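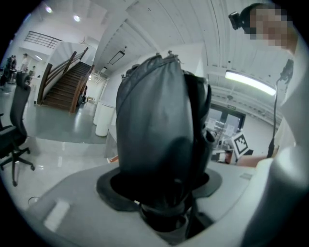 Dark fabric, a hand reaching in, and a big bright room behind it all.

Can a machine do my laundry yet? A gallery of one, plus notes

I have been asking some version of this question since April, when my dryer died and I spent a whole weekend hanging things over chairs and feeling sorry for myself. Washing is solved, as far as I'm concerned. You push a button and go away. Drying is solved (if your dryer is alive). It's everything that comes after that eats my evenings, the picking up and turning right side out and finding the other sleeve, and I wanted to know how close anybody is to taking that off my hands.

So this page is where I keep the picture and what I've learned so far. I'll add more as I get them. If you came over from the dishwasher page, hello! Same idea, softer objects.

About the fabric

Look how much is going on in one crumpled piece of dark cloth. There are folds running down its length, a puckered rim along the top, and a darker fold on the right where it doubles back on itself. I stared at it for a good while and I still couldn't tell you what it would look like laid out flat on a bed. And I've been handling cloth my whole life! A plate looks like a plate from any side. Cloth changes its shape every time you touch it, and then you have to work out all over again which bit is the edge.

The color doesn't help either. It's dark gray, almost black, with a bit of a shine to it. I sort my own dark socks by the window because under the kitchen light they all turn into one sock, so I have sympathy for any camera that gets handed the same job.

About the hand

My favorite part is the bare forearm reaching toward the cloth. For all the talk of automation, chores at this stage involve a lot of people. My friend Dorottya Illés used to run the back room at a dry cleaner's and she laughed when I told her I was looking into this. She said she could train a new person on shirts in 2 days, and that by the end of the first week they'd be doing it while talking about their boyfriends. I asked how she'd explain a shirt to something that had never worn one. She thought about it and said she'd probably have to hold its hands.

About the room

I had pictured this kind of work going on in a little closed lab with no windows. This place has a high ribbed ceiling, a staircase with dark wooden steps, office chairs off to one side and a group of three people standing over by the wall. There's a board with one of those blocky black-and-white square markers on it, too. My own laundry corner has a shelf that's coming off and a bag of clothespins, so I'm a bit jealous of the floor space.

Where things stand, according to me

I've been scoring chores out of 10 for how ready I think machines are. This is completely unscientific and based on reading, demo videos and arguing with people at dinner.

Vacuuming an open floor: 8. Mine gets stuck under the couch but so do I.

Folding a towel on a clear table: 5. Slow, but I've seen it done. Sándor Veres timed one demo for me at 22 minutes for a small stack and was very pleased with himself about it.

Pulling one thing out of a full basket: 3. Everything grabs onto everything else.

Socks: 1. I'm giving it a point for hope.

Shop floors do a little better, I think, mostly when somebody has set the job up so the same item shows up in the same spot every time. Sándor works at Vass, where they pack work gloves, and he says a machine does the boxes and the tape while people still do the gloves. He doesn't expect that to change soon. I asked him for a number and he said 18 years, which I suspect is just how long he has until he retires.

Would I buy one today? Nope. Would I let one practice on my laundry pile for free? In a heartbeat, as long as it stays away from the wool sweaters.

Next I want to get pictures of bed making, and of somebody trying a fitted sheet. If you work with this stuff and have one you'd let me post, please write to me through the contact page. Blurry is fine.

Last updated Wednesday, August 30, 2023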